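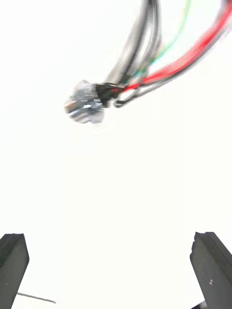
Telberg Robotics Club
Minutes of the regular meeting, 12/6/21

Present: Vasanthi Iyer (faculty advisor, chair), Stepan Horobets, Yaryna Fedoruk, Roksolana Yurchenko
Absent with notice: Svitlana Tkachenko
Minutes taken by: Yaryna Fedoruk

1. Minutes of the last meeting
Approved with one correction. The lab is open to members until 6, not until 8.

2. Cable connector task
Stepan reported on the cable work. The goal for this term is still the same: the arm picks up a hanging cable by its connector and brings it to the mating part on the table. He has been working on the approach, with the gripper open and coming up to the connector from a short distance away.

Main problem is blur in the wrist camera images. When the cable swings, the edge of the connector shows up twice and the detection script puts the center in the wrong place. Stepan tried waiting two seconds before each grab. He thinks it helps but hasn't compared it properly.

Roksolana asked if the exposure could be shortened. Stepan said yes, but the background is already very bright and he would want to sort out the lighting at the same time. Vasanthi suggested changing one thing at a time and writing down which one was changed. Agreed.

Yaryna asked whether the cable could be clamped higher up so that it can't swing. Discussion. Stepan is against it for the final demo but fine with it for collecting the first set of pictures. Agreed to clamp for the first set only.

Action: Stepan to run the approach with the cable clamped and again with it free, same speed, and bring both logs.

3. Training pictures
Roksolana has labeled about 300 pictures. She marks the center of the connector and leaves the wires alone. A lot of the early ones are too smeared to label and she has put them in a separate folder. Vasanthi asked her not to delete them, they can be used to check the script later.

Yaryna will take over half of the labeling. The two of them will agree on what counts as too blurred before she starts.

Action: Roksolana to write up the labeling rules, one page at most.

4. Wiring on the arm and gripper
Vasanthi reminded everyone that the wires at the gripper need slack for the full turn of the wrist. Before any new program is run, one person moves the joints slowly through the whole path while another watches the cable.

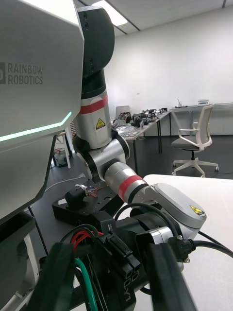
Stepan asked if this applies when only the speed is changed. Vasanthi said yes for now.

Yaryna proposed putting labels on both ends of every cable we add. Approved. Roksolana has a label printer at home that she can bring in.

Nobody goes inside the reach of the arm while a program is running, including to straighten a cable. Stop the program first. This was in the September safety sheet and new members should sign it before their first session.

Action: Yaryna to print the safety sheet again and put it in the binder.

5. Small motor project
Svitlana sent a note. She would like to use the small motors for a turntable that presents the cable at different angles. She has a drawing but no parts list. Vasanthi is in favor provided the turntable runs from its own supply and has its own switch. Put off until Svitlana can attend.

6. Bench and storage
Motors and boards are getting mixed together on the workbench. Agreed that each project gets a box, with the project name on the lid. Tools go back in the drawer at the end of a session. Stepan is missing a small hex key and would like it back.

7. Spring demo
Short discussion. Vasanthi wants to show the full pick and place if it is ready, otherwise the approach and grip only. Stepan thinks grip only is more likely. Decision at the first meeting after the break. Roksolana offered to make the poster and will need text from Stepan.

8. Other business
Yaryna asked if the club can get a second key card. Vasanthi will ask the department office.

Next meeting: first week after the break, same room. Stepan to bring logs, Svitlana to bring drawing and parts list.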